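2024-01-02
By the Sirkivo kitchen

Cooking dried lentils without turning them to mush

I have been cooking lentils every week for longer than I care to admit, and I still managed to make a pot of brown paste last August, so please don't feel bad if yours fall apart now and then! They are cheap, filling and full of protein and fiber, and a few small habits make all the difference.

Start by spreading them out on a big plate and looking them over for little stones (I have bitten down on one, and once was plenty). Rinse them in a sieve under the cold tap until the water runs clear. Soaking isn't needed for green or brown lentils, so you can decide on lentils at five and still eat at a sensible hour.

For the pot, I use 2 cups of lentils to 900 ml of water, with a bay leaf and maybe half an onion if there's one rolling around in the drawer. Bring it up to a boil, then turn it right down so you only see a bubble here and there. A hard boil knocks the skins off.
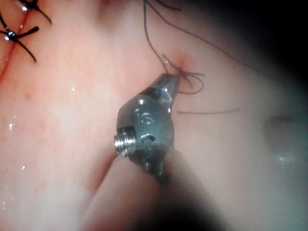 When should I add the salt?

Stir it in during the last few minutes, once the lentils are nearly tender, and save lemon juice or vinegar until the pot is off the heat. Acid added early keeps them firm for ages.

Taste a few after 20 minutes, and keep tasting, as older lentils can be stubborn. Drain them while there's still a little bite left, and dress them warm with olive oil and plenty of black pepper – they drink it up beautifully. Leftovers go in a lidded tub in the fridge, and I like them cold over greens the next day.

Last updated: January

Recent tips
Keeping fresh herbs perky in the fridge
Freezing cooked beans in flat bags
How to rescue a salty soup
Toasting seeds in a dry skillet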